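Play sandwich table opens at Nunddale toy library

A pretend sandwich counter has been added to the play tables at the Nunddale toy library, and families can try it from Thursday. It takes the place of the old wooden fruit set, which had lost most of its pieces.
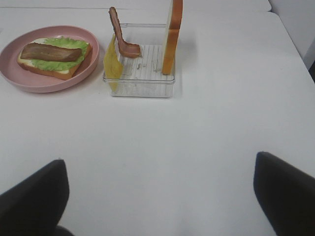 NUNDDALE, November — The new set comes from Birkimel, a maker of play food, and was paid for with money from the library's fall toy sale. The sale brought in $206, enough for the food, a few pink plates and the clear tubs that hold the pieces.

Bread, lettuce, cheese and bacon are all separate parts, so a sandwich can be put together in any order. Children start with a slice of bread on a plate and build up from there. The lettuce has ruffled edges that stick out past the crust, and the bacon lies flat in a strip.

The table is meant for children aged 4 and up. It will be open during regular play hours, with the first session starting at 10 in the morning. No sign-up is needed, but turns may be kept short when the room is full.
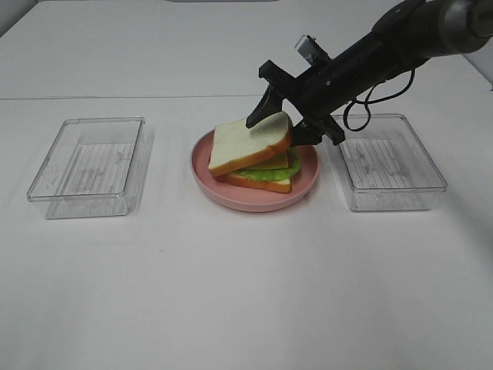

The clear tubs go back on the Oksanen shelf at the end of each session, and families are asked to help put the pieces away. Food that has been chewed should go in the wash bin by the sink — not back in the tubs.

The library lends toys to 63 families in Nunddale and Drandcombe. For now the sandwich set will stay in the room and cannot be borrowed. A second set may be bought for lending next year if this one gets enough use. 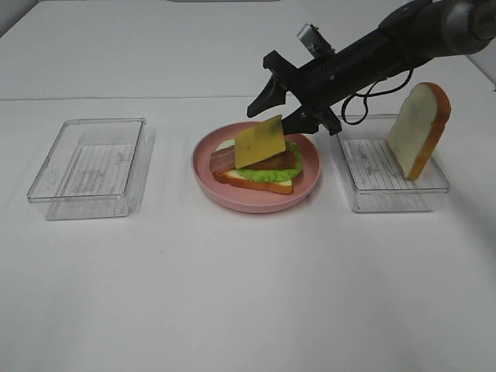
A toy sandwich with lettuce, bacon and cheese on a pink plate, between two clear tubs.

The library is also looking for play food in good shape, mainly soup cans and bread rolls. Items can be left at the front desk during play hours. Cloth food and anything with batteries cannot be accepted.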